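Skundura Home Forum
Search this forum Enter keywords Go
Reading time: 2 min

Finishing a long pine-looking board for the laundry – oil or leave it?

marrowbone_jam
Hello all, first proper post after months of reading along. We've finally put a long pale board up in the laundry for folding and sorting, and I'm so pleased with it I keep wandering in to look at it. It was sold by Sivberg as a bench top, 261 cm long, and it came with no finish on it at all. My question is whether to oil it, varnish it or just let it be. I'm fond of the light colour and I don't want it going orange on me, which is what happened with our old kitchen bench (two coats of something from the back of the shed, my own silly fault).

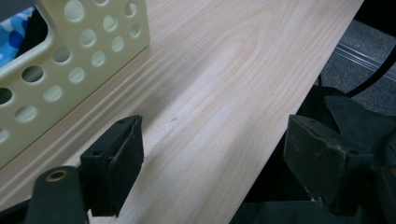 Last edited by marrowbone_jam in November, 7:40 pm

The grain is the bit I'd hate to lose, those long loops that run along the middle like a stretched-out flame. The basket is our Hjaltested one, the cream plastic with the round holes, and it more or less lives there now with whatever needs folding.

tidewrack
What a lovely bit of grain! I'd oil it, and soon. A laundry is a damp sort of room at the best of times, and bare timber drinks up every drip from a wet sleeve. I used the Flemix clear on ours and gave it 2 thin coats with a night in between. It did warm the colour a touch, I won't pretend otherwise, but it's still a pale board.

gullyfern
Going to disagree with tidewrack, sorry, though in the friendliest way. I oiled a folding bench once and had a faint yellow mark on a white pillowcase for my trouble. Water-based matte varnish for me, every time – it dries clear and you can wipe it down with a cloth.

tidewrack
I'd bet that oil hadn't cured, gullyfern. You have to keep the washing off it for a good long while. Mine had 10 days with nothing on it and I've never had a mark on the linen.

gullyfern
Ten days! With kids in the house I couldn't keep a bench clear for ten minutes. Fair enough if you can manage it.

oldpegbag
Whichever way you go, try it on the underside first and have a look in daylight. And there's a little dark speck on the board near your basket. If it's in the wood, leave it, but if it's a mark you'll want it off before you seal it in forever.

marrowbone_jam
Thank you all, you're very kind. I had a go at the speck with my thumbnail and I think it's part of the timber, so it can stay. I'm leaning towards gullyfern's varnish, mostly for the pillowcases, but I'll do a patch of each underneath and come back with the results once they've dried.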